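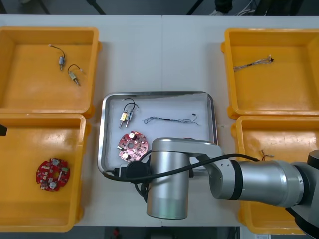
Sorting small electronic parts before a repair

By Saranya Subramaniam

When I started to repair small appliances at home, I kept all my spare parts in one biscuit box. Motors, boards and wires were together, and the wires made one big knot. Twice I broke a connector only by pulling it out of the box. Now I sort everything before I touch a screwdriver, and I want to explain how I do it.

What you need

Four open plastic bins of the same size. Mine are orange-yellow, but the color is not important. A light color on the inside is good for finding small screws.
One shallow metal tray. A kitchen tray is fine.
A sheet of plain white paper for the tray.
A table with a clean, light top.
Masking tape and a pen.

Step 1. Arrange the bins

Put two bins on the left and two on the right, and leave a space in the middle for the tray. Everything you have not sorted yet goes on the tray. Try not to put the bins one inside the other "only for a moment". I did this once with a bin that still had a gear in it, and I looked for that gear until two in the morning.

Step 2. Line the tray

Cut the paper so that it lies flat on the floor of the tray. Small parts slide on bare steel, and the paper slows them down. You can also write on it. When I take a part from a machine, I put it on the paper and write next to it where it came from, for example "rear fan" or "door side".

Step 3. Decide what each bin is for

I use this order:

Upper left: motors
Lower left: circuit boards
Upper right: wire harnesses with many colors
Lower right: short single leads and small pieces of wire

You can choose another order, but please keep it the same every time. After some weeks your hand goes to the correct bin without thinking. Write the name on tape and put it on the outside wall of the bin.

Step 4. Motors

Hold a motor by its body, never by its wires. The solder joint at the back is weak and it breaks easily. If the motor has a loop of wire with a connector, let the loop rest in its natural shape. Lay the motors side by side with a little space between them, so that the loops do not catch each other.

Step 5. Boards

Before you touch a board, unplug the machine and wait. Large capacitors can keep their charge for some time. If you are not sure that a board is safe, ask a person with experience before you handle it. Hold the board by its edges and lay it with the components facing up. I put only one board in the bin at a time – if two boards rub together, small parts can come off.

Step 6. Wires

Look at the connector first. If a plastic tab is broken, mark the wire with tape. Do not wind a harness tightly around your fingers. It is enough to lay it across the bin in one loose line.

Step 7. Check the tray

When the tray is empty, lift the paper and look under it. Washers like to hide there. Parts you cannot name should stay on the tray until you have checked them. My friend Tanvir Bhattacharjee sends me a photo when he does not know a part, and usually one of us finds the answer the same evening.

For longer storage I move the parts into closed boxes and keep them away from the window.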